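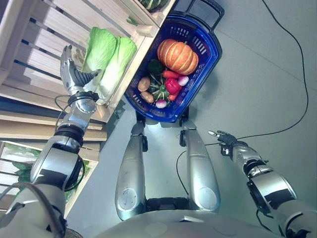
Napa cabbage on the slatted shelves, with a blue basket on the floor.

From: Johanna Strebel
To: Claston Growers list
Subject: Re: Napa bolting, and spacing question

Konrad Wieser wrote:

> I set out 50 napa starts in March, under row cover, and more than half
> have sent up flower stalks before making a head. Same seed as last fall,
> when they did fine. Is it the cover? I also had them 15 inches apart and
> wonder if that was too tight. I'd like to try again for fall but I don't
> want to waste the bed a second time.
>
> Konrad

Konrad,

I doubt it was the cover. Napa bolts when young plants get a stretch of cold nights and then the days get long. In spring you have both of those against you. Your starts were probably four or five weeks old when they went out, and that is old enough for them to register the cold. Once that has happened, warm weather afterward won't undo it.

What has worked for me in spring is keeping the flats inside, at 60 degrees or better at night, and not planting out until the nights settle down. It makes for a late crop and some years the heat gets it anyway. I stopped bothering with spring napa except for one short row for the house.

Fall is much easier. I count back from our first frost and sow in flats ten to twelve weeks ahead, then transplant at three weeks. Don't let them get rootbound. If they sit in the cells too long they sulk and the heads stay small.

Your spacing is fine. I use 15 inches in the row and 18 between rows. Edith Sánchez goes wider over at Pluddale, but she grows a bigger variety and her soil is heavier than ours.

Other things to watch in fall:

Flea beetles will find them the first day. Cover right after transplanting and bury the edges.

Water evenly. Mine got brown edges on the inner leaves the year I let the bed dry out and then soaked it.

Slugs get down between the leaves once the heads close up. I check at dusk — Waltraud uses boards and turns them over in the morning.

For keeping, cut them dry, leave a few of the outer leaves on, and stand them somewhere near freezing with some air. Mine have lasted to the new year. Peel off the papery leaves before you use them.

I have most of a packet left from last season if you want to split it. I can leave it at the Wulley shed for you.

Johanna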